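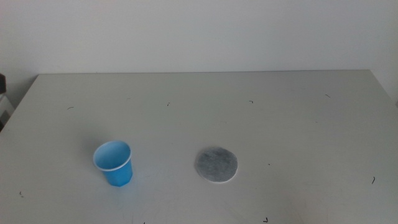

Skotero Manipulation Group – Bench Notes
Posted by Meifang Han in November

We revised the reset rule for tabletop tasks. The old one said "return objects to start position," which left too much to whoever was on shift. The cup-to-disc task is the first one moved over.

The new rule, as it stands on the bench sheet:

Cup upright, empty, open end up. Disc flat, clear of the cup, with bare table between them. Arm fully out of view before the start picture is saved. Nothing else goes on the table. Small marks on the surface are allowed and do not need to be cleaned off between episodes – wiping mid-batch changes the background, and we would like that to stay constant across a batch of 156.

Paper cups are a consumable. Replace the cup when the rim is bent or the side has collapsed, and note the episode number. Do not reshape it by hand and carry on.

Jaruwan Wannasri asked for a tolerance on cup placement. It is now 21 mm from the nominal point, checked against the overlay. Rotation is free for both objects.

Episodes recorded under the old wording keep their version tag and are not mixed with version 2. Aurora Abreu is updating the Pumum export script so that it rejects batches with both tags. Until then, check by hand.

Still open: whether a failed reset gets its own code or goes under operator error.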